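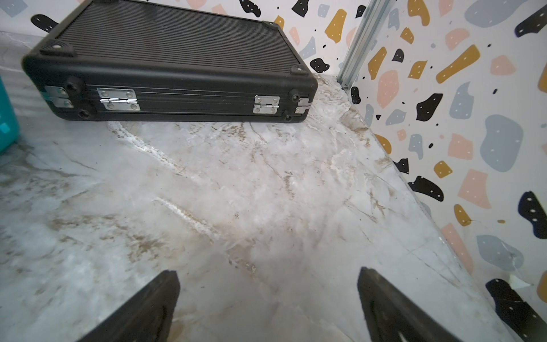 Pruster FAQ
Last updated 2020-03-23

Quick answers to the stuff that lands in the inbox most. Typed fast, sorry. If yours isn't covered use the form at the bottom of the game page, not the store reviews, we can't reply properly there.

THE BASICS

What is Pruster?
A browser game about towing. You drive a breakdown truck round a small hilly town called Grajales, pick up dead cars, get them back to the yard before the owner loses patience. One town, 39 jobs, plus free drive.

Is it a racing game?
Not really. There is a clock on most jobs but driving flat out with a van on the hook usually ends in the river.

Who made it?
Jineo, which is two of us most of the time. Percy Ospina does the code, Katherine Inga does the town and the trucks. Music by Octavio Bedoya. Sze-wing Sin tested every job more often than was fair on her.

Does it cost anything?
No. Free, whole game. There's an advert before the first job of a session and that's it.

Do I need an account?
No. You can make one if you want your times on the board.

GETTING IT TO RUN

What do I need?
A laptop or desktop from the last few years and an up to date browser. Keyboard or pad. No phones yet.

Stuck on the loading bar.
Give it two minutes the first time, it's fetching the whole town. Still stuck: refresh once, then turn off any blocker for our page and try again. If the bar stops at 100 and nothing happens, click inside the game window. Known bug, annoying, on the list.

It runs but it's really slow.
Options, Picture, set Shadows to off. Biggest difference by miles. Then Far Trees to low. Close your other tabs aswell.

No sound.
Browsers mute the game until you click something. Click anywhere on the title screen. If the engine is silent but the music plays, the Truck slider is at zero, it's below the Music one and easy to knock.

Which pads work?
Most that your browser can see. Plug it in, press a button, then load the page. In that order. Steering wheels sort of work but you'll have to set every button by hand and the pedals may come up backwards. Tick Flip Pedals if so.

DRIVING

What are the keys?
Arrows or WASD to drive. Space is handbrake. H lowers the hook, J winches in, K lets out. R puts you back on the road. C swaps view. All changeable in Options apart from R.

I can't get the hook to catch.
Reverse up straight, stop completely, then H. If the truck is rolling at all it won't catch. The little lamp on the dash goes green when you are lined up.

The car I'm towing keeps swinging about.
Winch it in further. Most people leave far too much slack. Also brake before the bend and not in it.

Why did I lose money for pressing R?
It costs 11 coins each time once you're past the first three jobs. Before that it's free. Free drive is always free.

Does damage matter?
To the car you're towing, yes. Every knock comes off your pay. Your own truck just looks worse and worse until you pay to fix it, it drives the same. We tried it the other way and it was miserable.

Can I tow a car that isn't part of a job?
In free drive, yes, anything parked. Someone towed every single car in the market square down to the beach and sent us the clip. Great stuff.

MONEY AND TRUCKS

How many trucks are there?
Four. You start in the old short one. Next two are bought at the yard. The last one you can't buy.

So how do I get the last one?
Finish the quarry job without touching the barrier. Not saying more than that.

What is the Ornamik and is it worth it?
It's the big flatbed, 900 coins. Carries the car on its back so there's no swinging. Slow up the hills though, and it won't fit down the lanes by the church. Get it for the night jobs, keep the short truck for everything else.

I bought the wrong one, can I get my coins back?
Sell it at the yard, you get half. Sorry. Do the ferry job a couple of times, pays well.

SAVES

Where is my save?
In your browser, on that computer. Clearing your browsing data deletes it. Private windows don't keep it at all.

Can I move it to another computer?
Options, Save, Copy Code. Paste the code into the same place on the other machine. It's long, make sure you get all of it. Email it to yourself, don't type it out.

My save vanished after the November update.
If you haven't played since then, go to Options, Save, Look For Old Save. Brings back almost all of them. If you started a new game on top of it we can't get the old one back, there's no copy at our end.

THE TIMES BOARD

Why isn't my time showing?
Board refreshes once an hour. Also you need to be signed in before you start the job, signing in afterwards doesnt count.

The top time on the harbour job is impossible.
It isn't, we've watched it. Octavio Quintero sent the full run in. He goes over the fish sheds. Allowed, as long as the car you're towing stays on the hook.

Someone is cheating.
Send us the name and the job. We look at the top ten by hand, lower down we mostly don't have time.

OTHER STUFF

Will there be two player?
Would love to. Not soon.

A second town?
Started. No date. Please stop asking for a date.

Can I put videos of the game online?
Yes, go ahead, no need to ask. You can keep whatever you earn from them. The music is fine to leave in too.

Can I put the game on my own site?
Ask first. Usually a yes if you link back to us and don't stick more adverts round it.

Is it OK for kids?
Nobody gets hurt, no chat, no shop with real money. There's no reading needed apart from the job cards. Some of the drops off the quarry road are a bit scary for little ones.

How do I report a bug?
Form at the bottom of the game page. Tell us the job, the truck, your browser and what you were doing. A screenshot helps loads. "It's broken" doesn't, we get plenty of those.

How long til you reply?
Few days normally. Longer if an update has just gone out.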